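Support > Bedding and Bedroom > Fitted sheets > Ticket 614

Tickets Knowledge base Returns Size charts Sign in

Ticket 614: Fitted sheet slack across the centre, Hurkby king base with channel headboard

Status: Closed, resolved with workaround
Category: Fit and sizing
Product: Tultus fitted sheet, king, pale colourway
Other products involved: Hurkby bed base with grey upholstered headboard; mattress supplied by Urbańczyk
Retailer: Jorkow
Opened: February

Fault as reported

Fitted sheet will not hold tension across the width of the mattress. Corners stay on. Creases return to the centre within one night and are worst between the middle of the bed and the wall side. Sheet has been washed twice, cold, line dried. No tears, no popped stitching. Customer has tried rotating the sheet end for end with no change.

Bed is in a corner position. Headboard against one wall, one long side of the mattress against the next. The wall side cannot be reached without either kneeling on the mattress or pulling the base out. Customer would prefer not to pull the base out, as the castors have been removed and it drags on the floor.

Customer also reports that loose clothing and a blue top layer slide toward the foot when drawn over the fitted sheet. Logged as a separate symptom and dealt with under Step 4.

Initial assessment

Three likely causes for slack in a sheet of this type: mattress narrower than nominal, elastic relaxed past its limit, or the skirt not fully seated under the mattress on one side. The third accounts for most tickets where the bed is against a wall. Asked for the state of the bed with the sheet on and the headboard end in view.

Customer's reply: the sheet is smooth at the wall side first thing after making the bed. The slack gathers into one long crease down the middle, with a few shallow dips nearer the open side. A thin white strip is sticking up between the mattress and the headboard panel and the customer was not sure whether it belongs to the sheet, the mattress or the headboard.

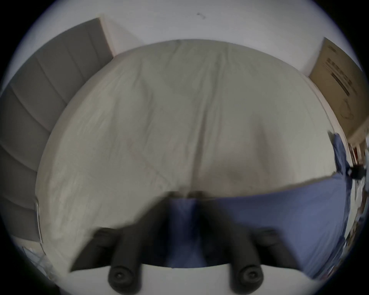

Step 1: Identify the white strip

Two candidates. The Tultus sheet has a white care tag sewn into the hem at one corner. The Urbańczyk mattress has a white law tag on the side border. If it is the sheet tag and it is visible at the top edge, the hem has ridden up at that corner and the skirt is not under the mattress.

Instruction sent: pull the strip gently upward. If the sheet moves with it, it is the hem tag. If it does not move, leave it alone.

Result: sheet moved. Hem tag confirmed. Skirt at that corner was caught between the mattress side and the headboard padding and had never gone underneath. The padded channels on the headboard press hard against the mattress on this model, and fabric trapped there feels the same to the hand as fabric that is properly tucked.

Step 2: Measure the mattress

Customer measured at the midpoint with a steel tape, sheet off, tape pulled flat across the top and read at the border piping.

Width: 1,797 mm
Nominal width for the sheet: 1,830 mm

Undersize by 33 mm. Our tolerance for a Tultus king fitted sheet is 30 mm either way, so the mattress is just outside it. That alone gives a light ripple. It would not normally produce a full-length crease.

Mattress length was not measured accurately because of the headboard. Customer's estimate was accepted.

Step 3: Check the elastic

Sheet laid out on the floor, hem relaxed, measured along the elastic all the way round. Specification for the king is 4,000 mm relaxed. Customer's figure matched the specification. Elastic is not at fault and no replacement is offered under warranty.

Customer asked whether a tumble dryer would tighten the elastic. It will not, and the heat shortens its life. Line drying is correct.

Sheet then refitted in the following order:

1. Wall-side corner at the headboard. Slide a flat hand down between mattress and headboard and push the hem under before moving on.
2. Wall-side corner at the foot.
3. Open-side corner at the headboard.
4. Open-side corner at the foot, pulled last and pulled firmly.
5. Run a hand along the open long side and tuck the skirt under by a full palm width.

The customer had been fitting the open side first and finishing at the wall, where there is the least room to pull. All remaining slack then ends up at the far edge.

Second report received after refitting. Long crease much reduced. Soft wrinkling remained across the centre and increased toward the wall. Customer noted that the cardboard carton kept leaning on the wall side had gone back on the bed straight after the sheet was fitted. 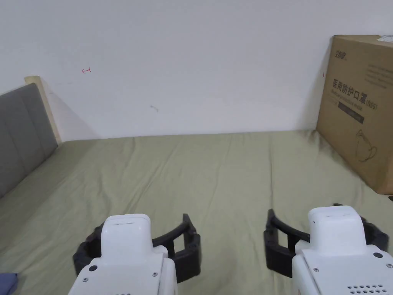 Wrinkling at the centre and far edge. Headboard at left, carton against the wall at right.

Comment from support: the carton is large and its lower edge bears on the sheet near the wall. Even an empty carton will pin the fabric. Any movement on the open side then pulls against that point and the sheet cannot settle back. Asked for the carton to be stood elsewhere for one night as a test.

Customer moved the carton to the hallway overnight. Wrinkling at the wall side was down to a light ripple by morning, in line with the 33 mm undersize. The carton has since gone back. The customer has no other spot for it in that room and accepts the wrinkling on that side.

Step 4: Top layer and clothing sliding

The customer sorts and folds clothing on the bed, seated or kneeling at the open side, and reports that items drift while being folded. The fitted sheet is a smooth weave and some drift is normal. It was made worse by the slack, as a raised crease lets go of whatever is resting on it when the sheet is touched.

Advice given:

Fold after the sheet has been re-tensioned, working from the open side.
Lift a garment clear of the bed by two points and lay it down again. Dragging it takes the sheet along with it.
Keep the pile on the headboard half, where the sheet is held at both corners.
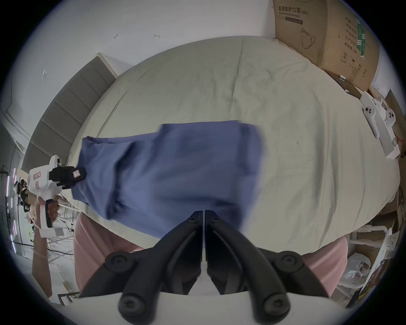 Blue cloth lifted clear of the fitted sheet, held at the far left corner.

Customer confirmed that lifting leaves the sheet where it is. Creases in the pale sheet at this stage were soft and pressed out by hand. No further action on this item.

Step 5: Permanent fix for the width

Options put to the customer:

Option A – sheet suspenders, four short straps fitted diagonally under the corners. Takes up to 40 mm of slack. Needs the mattress lifted once at each corner.
Option B – a mattress protector with a quilted top and full skirt. Adds a few millimetres to each side and gives the sheet something to grip.
Option C – exchange through Jorkow for the deep-skirt version. Same nominal width, so it will tuck further under but will not cure the undersize.

Customer chose option B, already owning a protector that had been in the cupboard since the move. With the protector on, the slack at the centre measured 5 mm when pinched up, down from about 20 mm. Within normal limits.

Side matters raised

Dark scuff on the white wall near the mattress. Customer asked whether dye from the headboard could be the cause. Headboard fabric does not touch the wall at that point. Not investigated. A damp cloth was suggested for the wall.

Gap behind the headboard edge trim. Light trim sits against the wall and the customer asked if it should be screwed back. On the Hurkby base the headboard is fixed to the side rails only. No wall fixing is supplied or needed.

Mattress width. Referred to Urbańczyk by the customer directly. Outside the scope of this ticket.

Closing note

Knowledge base entry for channel headboards to be amended: add the hand check between mattress and headboard at both corners, and move the hem tag paragraph up to the first step. Ticket may be reopened if the crease returns with the protector fitted.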